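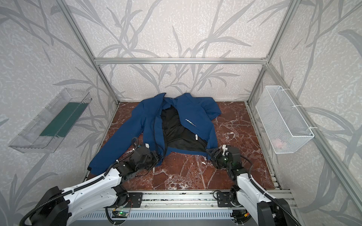
How to Fold a Zip-Up Jacket So It Stays Folded

I love a zip-up jacket and I used to hate putting one away. They slide around, the hood flops out, the sleeves escape, and by the time you've stacked three of them the whole shelf leans. Then I spent a rainy afternoon in September working my way through every jacket in our hall closet, and now I fold them all the same way - hood and all - and the stack stands up by itself!

You need a flat surface a bit bigger than the jacket with its sleeves out. A clean hard floor is my favorite. Carpet grabs the fabric and beds are too soft to press against. Empty the pockets before you start (I once folded a full pack of gum into a shelf for the whole summer).

Step 1. Lay it out on its back

Put the jacket down with the front facing up and the collar away from you. Let the two front panels fall open and pull the sleeves out to the sides. It will look like a mess at this point, especially up by the hood, and that's fine.

Step 2. Square up the hem

Take one bottom front corner in each hand, lift them a little, and pull gently toward you. This takes most of the slack out of the back panel in one go. If the lining has bunched up inside, slip a hand in and smooth it toward the hem.

Step 3. Close the front

Bring the panels together and zip all the way up. Tuck the pull tab flat so it doesn't leave a dent in whatever goes on top. If the zipper is stuck or broken, overlap the panels by 2 inches and keep going.

Step 4. Deal with the hood

Flatten the hood, fold its sides in to make a rough rectangle, then flip it down over the chest. Pat the air out. Padded hoods need a good firm press.

Step 5. Sleeves in

Fold one side of the jacket toward the middle, sleeve and all, then turn the sleeve down so it runs straight to the hem. Do the other side the same way. You want one long strip with even edges, almost 10 inches wide for an adult medium.

Step 6. Thirds

Fold the hem up a third, then fold the hood end down over it. Turn the bundle over so the smooth side is on top. Done!

A few extras

Slippery shells like to creep open. Roll those from the hem up to the hood end after step 5 - they hold much better, and they're great for a suitcase.

For a drawer, stand the bundles on edge like books. I keep mine in an old Wuduvwood crate and can pull one out without wrecking the rest.

Kids' jackets are so small that you can skip the thirds and fold them in half.

Let anything damp dry completely before it goes in the stack.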